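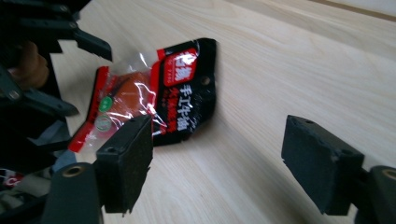
Two-handed collection with the hand-held grippers: a pack of beef snack between the tools on the club table.

Plunwood School Robotics Club
Progress report to the Kouris Fund, second instalment
Prepared by Iraklis Stefanou, club lead. Sunday, February 18, 2024

The club set out to record 2,520 demonstrations of everyday packets and boxes being picked up, and to train a small model on them before the Tuvinitz student competition in May. We have 600 we would be willing to use. The log shows a good deal more than that, but Jerome Rivera went through it with the students over half-term and threw out anything with a dropped item, a false start or a stretch where the tool drifted off the object. I agreed with nearly all his decisions.

I said in the first report that I doubted the target, and I still do. At the present rate we will get to May with under half of it. I would sooner change the number now than have nine tired teenagers rush through the rest.

Packaging

Shiny, soft packs remain the weak spot. The students like them because they come out of their own lunch bags, but each one creases differently and the film throws back the ceiling lights. Rigid boxes go well. I don't yet believe the claim in our original bid that training on boxes would carry over to crumpled film, and we have no test that shows it either way. One is planned for after the break.

Equipment

The foam pads wear faster than we budgeted for. One in present use has a scrap hanging off it and another has a chipped corner. We put nothing aside for spares. The Sovus software has been reliable apart from the export step, which drops the left-hand track if both tools are started together. We start them separately and write it on the sheet.

Money

Almost all of the second instalment is committed. We ask to move the unspent travel line to pads and fixings.

Decisions we need from you

Whether the target may be lowered, and to what figure.
Whether the travel line can be moved.

Jerome has the cleaned log and can send it on request.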